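Rubrique : Visites et salons > Maison, table, accueil

Portes ouvertes chez Sarkanden : une matinée du côté du salon

J'étais passée chez Sarkanden il y a trois ans, quand la maison n'occupait encore que le rez-de-chaussée. Depuis, l'étage a été repris et l'ensemble fait 741 m², réserve comprise. Les portes ouvertes de mai servent à montrer les pièces aménagées avant l'arrivée des nouveaux catalogues. On entre sans inscription. Il faut seulement laisser les sacs à dos au vestiaire, ce qui se comprend vu la quantité de verre exposée.

J'arrive à 9 h 20, par la navette de la gare. Compter 29 minutes de trajet, avec un arrêt très long devant la zone commerciale. Le parking était déjà plein et plusieurs voitures s'étaient mises sur l'herbe. À l'accueil on remet un plan en noir et blanc, peu lisible, où les escaliers ne sont pas indiqués. J'ai demandé mon chemin deux fois.

Le rez-de-chaussée est consacré au rangement et aux luminaires. J'y suis restée peu de temps. Les étagères de la série Flinarthorpe sont toujours là, dans les mêmes finitions, avec un système de taquets un peu modifié. Un vendeur m'a montré comment déplacer une tablette sans vider celle du dessous. Cela marche bien à deux, moins bien seul. Les lampes sont accrochées trop haut pour qu'on puisse lire les étiquettes.

L'étage m'intéressait davantage. Ljubica Leka y a dirigé l'aménagement des pièces à vivre et elle faisait elle-même le tour avec les visiteurs, par petits groupes. Sa consigne à l'équipe était de garnir les tables comme on le ferait chez soi quand on attend du monde en fin d'après-midi : de quoi boire, un fruit, de la vaisselle simple. Pas de fleurs artificielles, pas de livres collés. Tout ce qui est posé peut être pris, tourné, reposé ailleurs.

L'ananas revenait dans la conversation à chaque groupe. Ljubica Leka le préfère au compotier rempli à ras bord, qui mange la surface et qu'on finit par poser par terre au moment de servir. Un fruit entier occupe peu de place et donne de la couleur. Elle conseille de le prendre petit, avec une couronne bien verte, et de ne le découper qu'une fois les invités arrivés. 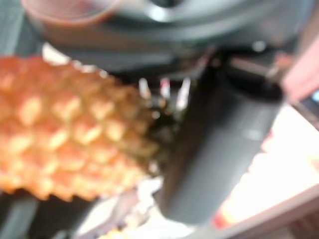 L'écorce dorée de l'ananas, de très près.

Une visiteuse a demandé si l'écorce rayait le verre. Réponse : l'écorce, non, mais le sable ou la terre qui peuvent rester entre les écailles, oui. Mieux vaut brosser le fruit sous l'eau, l'essuyer et le poser dans une assiette ou un plat à bord bas. Mateja Dimitriou, du service après-vente, a ajouté que la plupart des rayures qu'on lui signale viennent des dessous de plats en terre cuite et des télécommandes traînées d'un bout à l'autre. Elle passe un chiffon microfibre humide, puis un sec, et déconseille les produits à vitres parfumés qui laissent un film.

On a parlé ensuite de la façon de disposer les choses sur un plateau transparent. Je n'y avais jamais beaucoup réfléchi. Avec du verre, on voit le piètement, le tapis, les pieds des gens, et tout ce qu'on pose dessus se détache sur ce fond. Des objets éparpillés font vite désordre. Ljubica Leka regroupe donc les boissons d'un seul côté et garde l'autre partie du plateau pour le plat et les verres qu'on apportera. 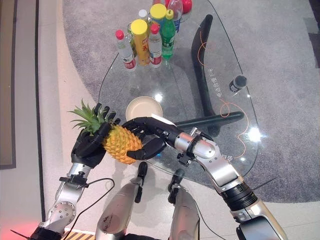 Elle ne cherche pas non plus à assortir les bouteilles. De l'eau, des boissons de couleur, des formats différents, les étiquettes telles qu'elles sont : c'est ce que les gens ont chez eux et elle trouve inutile de tout transvaser dans des carafes. Todor Todorova, qui s'occupe de la vaisselle, n'était pas d'accord et l'a dit devant nous. Il vend des carafes, il faut le préciser. Son argument est qu'une bouteille entamée en plastique se renverse plus facilement. Les deux ont défendu leur point de vue pendant quelques minutes, puis le groupe suivant est arrivé.

Pour la vaisselle, le choix s'est porté sur le crème. Le blanc pur paraît bleuté sur le verre quand la lumière vient du nord, et les couleurs vives entrent en concurrence avec les bouchons et les étiquettes. Le crème va aussi avec le jaune de l'ananas. La série existe en assiettes plates, assiettes creuses et bols. Je n'ai pas noté les diamètres.

La table elle-même s'appelle Greco. Plateau en verre transparent au contour arrondi, structure noire avec un montant courbe. Elle est affichée à 387 euros, livraison non comprise. Je l'aurais crue plus chère. L'absence d'angles est commode dans une pièce où l'on circule, et on peut s'asseoir autour sans avoir à choisir son côté. Par contre, la forme ne se cale pas contre un canapé droit : il reste toujours un vide quelque part. Dans un petit salon, je prendrais les mesures au sol avec du ruban adhésif avant de commander.

Le tapis gris est le modèle Illey. Il est grand, et c'est voulu. Avec une table transparente, un tapis trop petit se voit tout de suite, puisqu'on regarde à travers le plateau. Celui-ci déborde assez pour qu'on ait l'impression d'un coin délimité sur le sol clair. Harriet Lindqvist, avec qui je faisais la visite, aurait préféré un ton plus chaud. Je trouve que le gris laisse bien ressortir la structure noire. 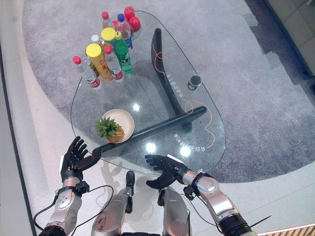 Le coin salon à l'étage : la table en verre sur son tapis gris, les boissons, deux fruits rouges et l'ananas dans sa vaisselle crème.

À 11 heures, démonstration de découpe dans la cuisine voisine. J'y ai assisté debout au fond et j'en ai vu peu de chose. À retenir : couper d'abord la base pour que le fruit tienne droit, suivre la courbe en descendant avec le couteau, retirer les yeux en diagonale. Les morceaux ont circulé dans des coupelles. Le café, lui, était payant, ce qui a fait grogner dans la file.

La fin du parcours passe par les chambres, aménagées plus rapidement à mon avis. Deux des pièces se ressemblent beaucoup et l'éclairage y est jaune. Harriet a essayé un fauteuil qu'elle a trouvé trop profond.

L'an dernier, la maison avait reçu environ 2 000 personnes à cette occasion. L'affluence m'a paru du même ordre, avec un vrai bouchon dans l'escalier avant midi. Si vous y allez, commencez par l'étage et gardez les luminaires pour la fin. Le catalogue papier était épuisé à mon départ, on m'a proposé de me l'envoyer.

À lire aussi
Choisir un tapis pour une table basse
Les étagères Flinarthorpe, deux ans après
Servir l'apéritif sans desserte
Nettoyer le verre : ce que nous utilisons

Contact | Mentions légales | © Tous droits réservés | Haut de page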